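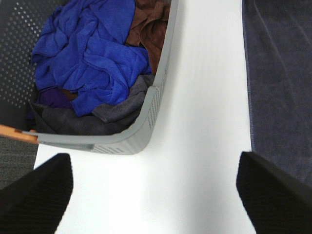 Laundry basket at the towel station, Geltis training hall. View from the wrist camera.

Visit to the Geltis training hall, Skarkham
Report of the Jaltine study group, 31 May 2021

The Jaltine study group was received at the Geltis training hall in Skarkham for a half-day visit. The purpose was to learn how household tasks are shown to a robot by a person, and what such work requires in staff time and floor space. The hall has been in operation for 2 years and currently runs 8 stations.

The visit began at the towel station. The task given to the operators is to take one piece of laundry from a basket, lay it on the white tabletop and fold it. The operator sits at a desk behind the station and moves a pair of hand controls; the arm follows. Each completed attempt is stored as one demonstration, together with the wrist camera view and the positions of the joints.

Members were shown the operator's screen. A bright blue towel lay bunched in the gray basket, with rust-brown, charcoal and purple cloths packed close by it, and the two black fingers stood wide apart over the table. Our hosts explained that crumpled cloth is harder to demonstrate than boxes or cups, as no two heaps are alike. Operators are therefore asked to approach slowly, to pinch a single layer where possible, and to keep any failed grasp in the recording if they recover from it. Attempts that are abandoned are marked and stored separately.

The second part of the visit concerned teaching by hand. At the Smits station the arm is set to move freely, and the instructor takes hold of it above the gripper and guides it through the motion. New staff begin with this method before they proceed to remote control. Two members of our group were invited to try it and found the arm lighter than expected – the wrist, however, was difficult to turn smoothly.

In the closing discussion, Geltis stated that 484 demonstrations of the towel task had been accepted to date. The target is 1,000 by September. Questions from the group dealt mainly with operator fatigue and with the rules for rejecting a recording. Shifts at the controls are kept short, and a second operator reviews every recording before it is accepted.

The group thanks Geltis for its hospitality. Written answers to the remaining questions on staff training will be circulated to members when received.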